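Slow Roads and Small Stations: Misaki Ueda on Travelling Without a Capital City 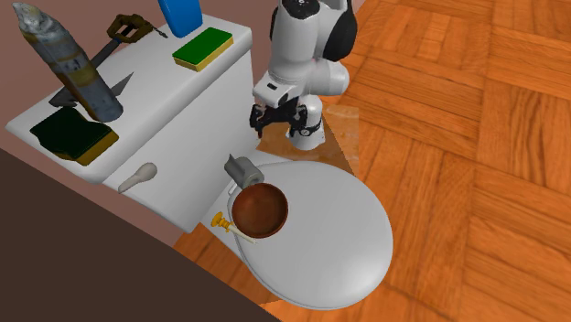 Misaki Ueda has spent the greater part of her working life persuading visitors to leave the main line. As head of visitor programmes at Puvon, a travel association serving independent travellers, she oversees a scheme that places guests in small towns for stays of a week or longer. She spoke to the members' bulletin on a Thursday morning in June, shortly before the summer departures began.

The scheme started with the valley of Kameck, a market town at the end of a branch railway. Ms Ueda first visited it by mistake, having fallen asleep on an evening train and missed her connection.

"I had a room booked in the city and a ticket for a museum the next morning," she said. "The last train back had gone. The woman at the station café telephoned her cousin, who let rooms, and I stayed for four nights. I never used the museum ticket."

Kameck has a resident population of 2000 and, until the scheme began, had one guest house, which closed from October to Easter. The association now works with 43 households in the town and the villages above it. Each household is visited once a year by a member of Ms Ueda's staff, who stays overnight as a paying guest and submits a written report.

Asked what the reports most often raise, Ms Ueda answered without hesitation. "Breakfast times. Our hosts rise early and our guests do not. We have had lengthy correspondence on the subject of whether half past six is a reasonable hour for soup."

The association expects to arrange 1000 stays this year across all its destinations. Ms Ueda does not wish to see that figure grow quickly. Kameck itself is limited to 500 guests a season, a ceiling agreed with the town council after one difficult August, when the Saturday bus to the lake could not carry both the visitors and the residents who depended on it.

"People who had used that bus all their lives were left standing at the stop with their shopping," she said. "The council wrote to us, quite rightly. We paid for a second bus for the rest of the month and we agreed the limit that winter."

The second destination, the river port of Bozsik, has proved a harder place to recommend. It has no beach, and its old quarter was largely rebuilt after a flood. Ms Ueda nonetheless regards it as the more rewarding of the two for those who are content to walk. She advises guests to take the early ferry to the opposite bank, follow the towpath as far as the lock, and return through the allotments, where fruit is sold from tables by the gate.

"There is very little to photograph in Bozsik," she said. "Guests tell us so in their letters. Then a good number of them book it again."

On the matter of language, the association's advice remains unchanged. Guests are sent a short phrase sheet and are asked to learn the greetings before they travel. Ms Ueda, who grew up speaking Japanese and English, admitted that her own efforts had not always been successful. On her second visit to Kameck she asked a baker for two grandmothers – the word differs from that for a small loaf by a single vowel – and is still reminded of it.

A third destination, the island of Fusto, will be offered to members from next spring. The crossing takes most of a day and is often delayed by wind, and guests will be required to allow a spare night at either end. Ms Ueda has made the journey three times and was held up on two of them.

"We shall print that in large type," she said. "If you have a meeting on the Monday, please go somewhere else."

Members wishing to receive the Fusto booklet may apply to the Puvon office in writing. Places at Kameck for the present season have all been taken, although a waiting list is kept and cancellations do arise in September.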